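Student Projects / Environment & Society / Group Reports

Who Closes the Blinds? Daylight and Electric Light in a Downtown Office Street

Raquel Godinho, Xiaoqing Peng, Eduardo Simões
Submitted November 3, 2021
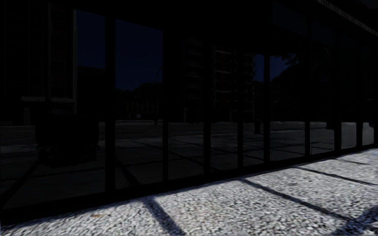 Figure 1. Rendering of a glass facade with tall panes divided by dark mullions, beside a stone pavement.

1. Background

Our group wanted to find out if people who work beside large windows use less electric light. Most of the reading for this course says they should. A desk near a window gets enough daylight for paper and screen work during much of the day, and the overhead lights could stay off. We had all worked summer jobs in offices where the lights were on all day anyway, so we picked this as our topic.

2. Method

We asked for access to 7 offices in Prorville and got permission from 6. The seventh did not answer our emails. All of them are on the second floor or higher, and all have glass along at least one side. We visited in September, once in the morning and once in the afternoon, and wrote down the position of the blinds and the state of the lights in each room. We did not tell staff ahead of time what we were looking at, but the office managers knew.

We also handed out a short survey on paper. It asked where the person sits, who controls the blinds, and what bothers them most about the light. We got 66 surveys back. Xiaoqing entered the answers into a spreadsheet and Eduardo checked them a second time.

3. What we found

Blinds were closed in the morning far more than we expected, mostly on the east side. In many rooms they were still closed in the afternoon, when the sun had moved to the other side of the building. The lights stayed on in both cases. Only 2 of the offices had lights that dimmed by themselves, and in one of those the sensor had been covered with tape.

Glare on screens was the most common complaint. Heat came next. A few people wrote that they did not feel the blinds were theirs to move – they thought the person closest to the window should decide. One survey from the Votura office said, "I open them when my boss is out."

People in corner rooms were happier with the light than people in open rooms. They also had fewer coworkers to ask before changing anything, so we can't say if the room or the privacy made the difference.

4. Problems with the study

Two visits per office is not many. The weather was clear on most of our visits, and a cloudy month could give different results. We had planned to measure light levels at the desks, but the meter we borrowed gave readings that did not match from one day to the next and we left them out. The survey question about heat was also badly worded. Some people answered it about the air conditioning.

5. Suggestions

Offices could raise all blinds at the end of the day, so that each morning starts with them open. Blinds that let light in at the top and block it at eye level would help with glare. Desks can also be turned so that screens sit at a right angle to the glass, and this costs nothing except an afternoon of moving cables.

If another group continues this project, we suggest they go back in winter and bring a better meter.

Thanks to Merle Cosgrove for comments on the first draft, and to Glória Godinho for printing the surveys.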